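Workshop Tips: When the Arm Drops Things or Stops Short

Most of the trouble we get on the sorting bench comes from small causes. Check these before you open up the program.

Grip lost halfway through a lift. In May the arm let go of parts 32 times in one morning. The fault log blamed the fingers. The real cause was an air fitting that had backed off part of a turn. Shut off the air, bleed the line, and push each tube home by hand. Cut a worn end square and seat it again. Don't wrap it in tape.

Cable snags. If the arm faults at the same spot in its travel every time, look at the cables before you look at the motor. Jog it through the full move at low speed and watch the slack. Ours had a tie pulled so tight that the jacket split. Leave enough loop for the wrist to turn all the way both ways. We use the wide Himetti straps now and replace them when the hook side fills with lint.

Bin creep. A bin that gets bumped a little on each pick will end up out of place, and then a finger comes down on the rim. Clamp it. Check the clamp on Monday and again after any hard stop. Mark the bench along the bin wall with a paint pen so you can see a shift.

Round things. Brushes and cups roll or tip when a finger touches them off center. Lower the closing speed to 40 percent and try again. If it still misses after 3 tries, have the program skip that item and move on. Endless retries are how we burned out a Bortolotti valve.

Clearing a jam. Press the stop, lock out the power, and bleed the air before your hand goes in. A paused arm is still live. The Skedbridge controller will restart from a pause when the light curtain clears, and that is how one of us got a pinched thumb. The Ellier lockout kit hangs by the door and has a tag in it. Sign the tag.

After a crash, run the arm empty for one full cycle, then with soft items only, and keep the guard closed for both.

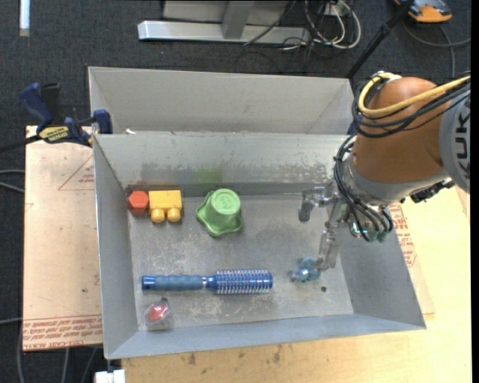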